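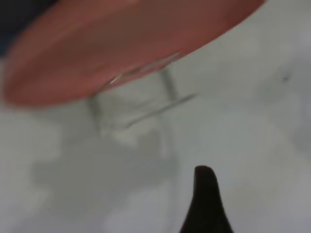 Home Papers Methods Data Contact
Reading time: 5 minutes

4.2 Motion blur in wrist-camera observations

The wrist camera is rigidly attached to the arm, and its view therefore changes fastest during the large reorienting movements between approach and grasp. At these moments the image of the workspace is smeared along the direction of travel, while the fingers, which move with the camera, keep a fairly constant appearance. Figure 1 is typical of the observations the policy receives in this phase. The thin wire stand is reduced to faint, partly doubled lines, and the rim of the reddish-orange object over it has soft edges, but the outline of the dark fingertip at the bottom centre is comparatively sharp.

Earlier work on the Kingi controller removed such observations before training. A sharpness threshold was applied to each image, and anything under it was discarded together with its action label. We reproduced this filter on the Caria demonstrations and found that the discarded images were concentrated in the middle third of each episode. A policy trained on the remainder sees the start and end of a reach in detail and very little of the path joining them.

We compared three treatments of the same 317 demonstrations. The first applied the filter. The second kept all images unchanged. The third kept all images and added a scalar blur estimate to the policy input, computed from the local gradient energy outside a fixed mask covering the fingers. The mask matters: without it, the sharp finger outline raised the estimate in heavily blurred images and the signal lost most of its value. Each policy was trained with five random seeds, and 54 demonstrations were held out for validation.

Keeping the blurred images lowered the held-out action error in the middle phase by 33 per cent relative to the filtered baseline. The blur estimate gave a further, smaller improvement, confined largely to episodes involving wire racks and other thin structures. We attribute this to the policy placing more weight on joint state when slender rods are poorly resolved, although the present experiments do not separate that explanation from a simple regularising effect.

Figure 1. Wrist-camera observation with motion blur. Upper part: reddish-orange object, most likely a plate or shallow dish, with a thin grey wire stand beneath. Bottom centre: gripper finger.

Training was carried out on the Vernumex cluster. The finger mask was drawn by Corey Rutherford and was not altered between treatments. Exposure time was fixed throughout, and the behaviour of the estimate under automatic exposure remains to be tested.

This site uses cookies to remember your preferences. Accept Decline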